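Laundry Corner: Black Clothes, Gathers and the Great Folding Table

Spring swap is almost here, and the Salminen clothing room is filling up fast! We had 674 pieces checked in by the end of last week (a record for us, and the skirts haven't even been sorted yet), so this month's corner is all about getting things flat, smooth and ready for the rail.

Black pieces first, as they're my favorites. Lay them out on something white. I can't say this enough! Lint, loose threads and missed deodorant marks jump right out at you, and you can see the real outline of the garment before you decide where the folds go. Close the zipper, pull the shoulders level, then smooth from the neckline down with the flat of your hand. With a gathered yoke, stop smoothing when you reach the gathers and start again underneath. All those tiny pleats are meant to be bunched up, and pressing them flat takes the life out of the whole top half.

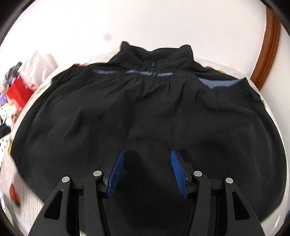
Eero Lehtinen wrote in to say that he never folds anything with a stand-up collar, he hangs it with the zipper closed and tissue paper rolled inside the neck, and his have kept their points for 8 years. Love this, Eero! Tissue is now on the supply shelf next to the pins, so help yourselves.

If you do have to fold (and with our three rails, some of us do), go in thirds lengthwise, sleeves or armholes tucked in, and then bring the hem up loosely to just below the yoke. The collar stays on top with nothing stacked over it. Soft crepe-type fabrics slide around like crazy, so a sheet of tissue in the fold helps there too. Creases that are already in usually drop out overnight on a hanger in a steamy bathroom, and I'd try that well before getting the iron out.

Drop-off for the swap is open until Saturday, 1 Apr 2023, at the Drillmont entrance. Please pin your name tag to the inside seam and leave the hangers at home, we have about 2,913 of them.

Aleksi Lahtinen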